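What 40 Kitchens Taught Me About Where Stuff Goes
Term project report, Home and Design Studies, Gerine College
3 June 2022

Why I picked this

My family moved twice in one year, and both times we spent weeks opening the wrong drawer. So when we had to choose a topic about daily life at home, I went with how people decide where to keep their cooking tools (my roommates thought this was a very boring choice!). I wanted to know if people plan it or if things just land somewhere and stay there.

How I did it

I put a sheet up in the laundry room of the Hirport apartments and another one at the Grernulholm library, and 40 households filled it in. Each sheet had the same 4 questions - where the spoons are, who put them there, whether that spot has ever changed, and what bugs you most about it. I also gave people a blank box to draw their kitchen, and some of those drawings are amazing.

What people said

Drawers won by a mile. Jars next to the stove came second, and hanging things on the wall came third, even though the wall people were by far the happiest with their setup. One of them wrote "I can grab it without looking" and underlined it. 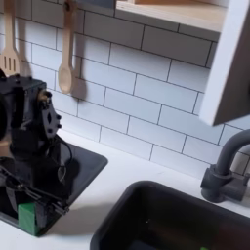

Fig. 1. Wooden spoon and slotted spatula hung against white tile, toy-style kitchen.

The complaints about hanging were mostly about grease and dust, plus a few renters who aren't allowed to drill. The drawer people complained about everything: ladles that jam the drawer shut, peelers at the very bottom, that one whisk. Still, almost all of them said they had no plans to change it.

The part I liked best was the question about who put things there. A lot of people named a parent or whoever lived there before them. One woman keeps her spoons to the left of the stove - her mother was left-handed, she isn't, and she has never moved them.

My own little test

I moved all our tools from the drawer to a rail from Heydari Home for 2 weeks. The first few days I kept opening the empty drawer. By the second week I'd stopped, but my roommates hadn't, and they voted to go back. 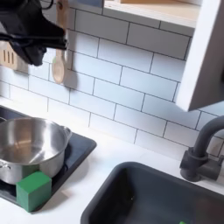

What I would do differently

I'd ask more people. I printed 80 sheets and got half of them back, and nearly all the Hirport ones came from the same building, where the kitchens have the same layout. I'd also ask how often people cook, which I totally forgot. Next time I want to include kids, too, and find out if they know where everything is in their own kitchen.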